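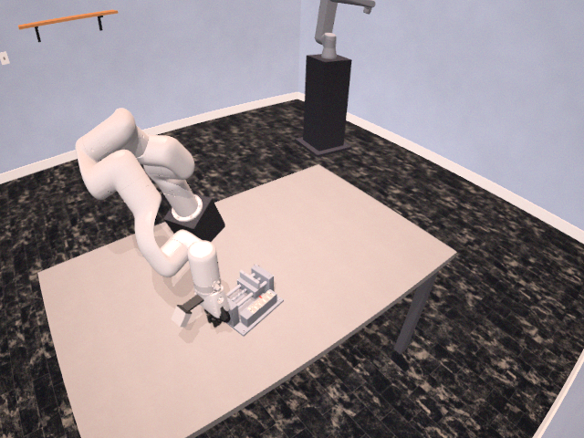 White arm with the compact gripper over the table, slotted fixture alongside, in the Nurik virtual bench.

Home | Grippers | Arms | Controllers | Virtual Bench | Support

Nurik Virtual Bench, Gripper Comparison Pack

If you've ever ordered a gripper from a catalog drawing, bolted it on, and then found that the fingers were a hair too wide for the part you bought it for, this pack was put together with you in mind. We've been there ourselves (more often than we'd like to admit on a sales page!), and after a good many returned boxes we decided it would be kinder to everybody if people could try the thing out on a screen first.

The Comparison Pack is an add-on for the Nurik Virtual Bench. You get a simulated room with a table, an arm already standing on its base, and a gray fixture to work against. You pick a gripper, you pick a routine, and you let it run. Then you swap the gripper for another one, leave everything else exactly where it was, and run it again. The starting pose, the fixture and the approach path all stay put between runs, so when two results differ you can be fairly sure it was the fingers that made the difference.

What you can compare

The pack comes with 2 gripper models. The Trivix Short is the one most people start with, a compact parallel design with small fingers that's happiest working close to the table. The Negri Long has more reach between the wrist and the fingertips, so it clears tall fixtures more easily, though you do give up some stiffness and you'll notice it on anything that needs a firm push. We're fond of both, and we'd rather you found out which one suits your parts than took our word for it.

Thin, flat parts deserve a word of their own, as they're what customers write to us about the most. A plate lying flat on a table gives the fingers very little to hold, and a gripper that does beautifully with blocks and cylinders can make a real mess of it. Try a few finger heights before you settle on one. Going down a touch lower than feels comfortable is often the answer, and in the simulator a bump against the tabletop costs you nothing but a restart.

Running a comparison

Each routine can be repeated up to 3,000 times in one batch, with small random shifts in where the part lies. For a quick first look, 100 runs per gripper is plenty, and you can do that over a cup of coffee. The results page lists missed grasps, slips, contacts with the fixture and time per cycle, and you can play back any single run from any angle you like. Please do watch a few of the failed ones. The numbers tell you that something went wrong, but it's usually the playback that shows you a finger catching on the edge of a slot.

Controllers and arms

The pack works with the standard Jurnedley controller profile, and settings for speed, grip force and approach height carry over if you already use it. You're welcome to bring in your own arm model too. Give yourself an afternoon for that the first time, and check the joint limits twice.

Price and what's included

Comparison Pack, single seat: $1,483
Both gripper models, the table and fixture layout, sample routines, and a year of updates
Requires Nurik Virtual Bench (sold separately)

School and training center pricing is available, just write to us and tell us a little about your class. We do love hearing what people are building.

Page updated 14/02/2023

Filed under: Simulation Add-Ons, Grippers & End Tools

Related items
Trivix Short Parallel Gripper
Negri Long Finger Set
Jurnedley Controller Profile
Nurik Virtual Bench, Base License
Custom Fixture Import Service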